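3. Cell set-up and upkeep

3.1 Layout

The cell is the same one used for the Mamard trials, moved across the lab in March and rebuilt on the Pindinen base plate. One arm, one tool, one table. Slatted aluminum all round so clamps and brackets can go wherever they're needed. The table top is a white slab with a marble pattern, chosen for the Prarkura task set because that set is meant to look like a kitchen bench. It gave us trouble with glare early on and we ended up turning off the overhead light nearest the arm. Settings for the rest of the lights are in the log.

Nothing on the table is fixed down. The test objects for this section are a white multi-socket power strip and a small lamp-socket adapter with a red rocker switch. Both ordinary household goods, both light enough to slide when pushed. This matters for what follows.

3.2 Tool stack

From the wrist down: white mounting bracket, finned silver housing, round metal ring, gripper. Every joint in that stack is a place where things can work loose, and over the life of the cell most of them have. The order of checking is therefore top down, always. Tightening the gripper first and then finding play at the bracket means doing the gripper again.

Screws at the bracket get checked at the start of each block of runs. Paint marker across the head and bracket, so a turned screw shows. Cables are left in a loop beside the wrist with enough slack for a full turn of the last joint. Our first loop was too short and pulled at the connector, which showed up as drop-outs in the finger position signal and cost us 2 days of looking in the wrong place (we blamed the driver, then the power supply, then the driver again).

After any work on the stack the tool length is measured again. Old value is never reused, even if only the cables were touched.

3.3 Height check

Height is checked over the power strip, not over bare table, as the strip is the tallest thing the fingers have to meet in this task. The arm is brought down slowly with the fingers pointing straight down, and stopped short of contact. One person keeps a hand at the right end of the strip, well clear of the fingers, the other stays on the stop button. Gap is read, then compared with the gap the controller thinks it has. If they differ by more than 4 mm the tool length is wrong and we go back to 3.2. Smaller errors are entered as an offset and noted in the log.

Figure 1a. Fingers lowered over the left half of the strip, height check.
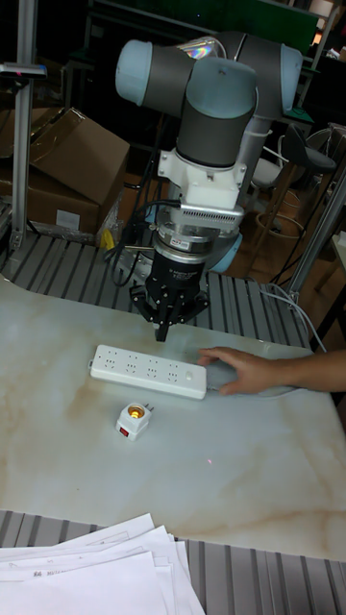

3.4 Contact check

Follows straight on from the height check, no restart in between. The fingers are closed part way and lowered until the tips press on the top of the strip. Speed is capped by the Tkachenko contact routine with its default settings, we did not tune it. The strip is held at the right end by hand for this step. We tried a clamp and dropped it: the clamp hid slips that matter later on, where a person can feel the strip start to move and call it.

What we look for is a clean rise in the wrist force reading and no side load. Side load nearly always meant one finger landing before the others, and the fix was nearly always the finger zero, so that gets redone before anything else is touched. If the side load is still there after a new zero, the finger pads are swaped and the check repeated. The lamp-socket adapter stays on the table in front of the strip the whole time, same as in the task.

Figure 1b. Contact check, finger tips on the strip, right end held by hand.

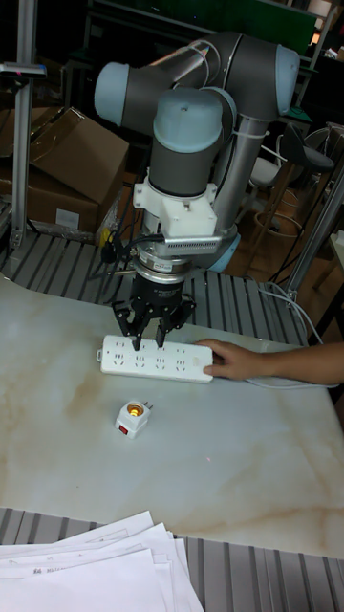 3.5 Faults over the trial period

The log closes on Jul 5, 2018, with about 1130 runs on the rebuilt cell. Faults by type are in the appendix. Most were cable faults or a drifted finger zero. Bracket screws came loose twice, both times caught by the paint marks before a run began. No faults traced to the arm itself. One stop was caused by a full disk on the logging machine and is counted seperately, the cell was fine.

Pads were treated as a wear part and replaced when the contact check failed on a fresh zero. We kept no fixed schedule for this and would set one next time, as pad age was not recorded for the early runs and can't be recovered now.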